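Sorting the junk drawer, and the drawer after that

I have been meaning to write about the kitchen drawer since February, when it finally stopped opening. A ladle had turned itself sideways in there, and I stood at the counter with a butter knife for the better part of a morning, poking through the gap and saying things I wouldn't say in front of my mother. When the drawer did come open it came all the way out, and the whole business went over the floor. Rubber bands, takeout menus from places that closed, a bicycle key for a bicycle I gave away when we lived in Hotton.

So I got down on the tile with a cup of coffee and went through it, and I have to tell you I enjoyed myself! I had expected it to be a chore. It was more like reading old letters, if the letters were mostly batteries. I found the little brass hook from the back door of the Masemo apartment, which I unscrewed on our last day there for no reason I can remember, and I found a receipt from the Atallah bakery with a grocery list on the back (figs, lamp oil, stamps). I don't own a lamp that takes oil. I must have been planning something.

My rule going in was that anything I hadn't used in 2 years would leave the house. I kept to it for the first handful of things and then I picked up the egg slicer and the rule was over. What I did after that was much less strict. I put everything I liked on one side and everything I didn't on the other, and then I moved a few things across when I felt sorry for them.

The tape measures were the real surprise. I own 3 of them, and all this time I have been measuring windows with a piece of string. One is from the Grosex hardware store, back when they gave them out at the register, and it still snaps back hard enough to sting. That one stays in the kitchen now, on the left, next to the scissors. The scissors have always been on the left. I come from a family that feels strongly about where scissors go, and I've passed it on to my own household whether they wanted it or not.

Once the kitchen was done I couldn't stop, of course. I did the drawer in the hall and then the shelf over the washing machine, where I had been keeping light bulbs in a shoebox without knowing which ones worked. I tried them all in the reading lamp. I felt like a scientist. By suppertime I had taken up with the idea of getting things off the flat surfaces and onto the walls, and I have been noticing walls everywhere I go ever since.

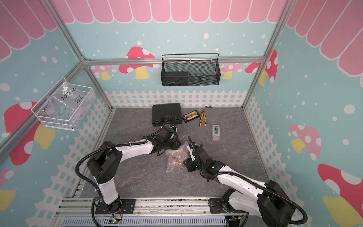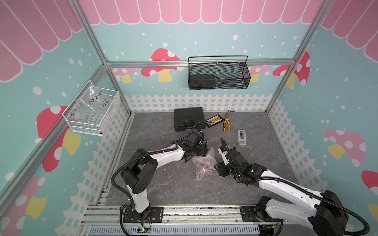

I've gone a little overboard on baskets myself. There are two by the back door now, one for gloves and one for whatever comes out of pockets, and I'm trying out a third over the desk for the mail. The mail one may have to come down. Things that go into it seem to settle, and last week I fished out a library notice that had been in there long enough to have a coffee ring on it from some earlier life on the desk.

The other thing I've started doing is writing on bags. I used to put the spare screws in a plain sandwich bag and trust myself to know, and I never did know. Now I write where they came from in big letters, "bed, guest room" or "that wobbly chair," and if I'm not sure I put a question mark. There are a good many question marks. I still think it's an improvement.

The ladle lives in the crock by the stove. I haven't decided about the egg slicer.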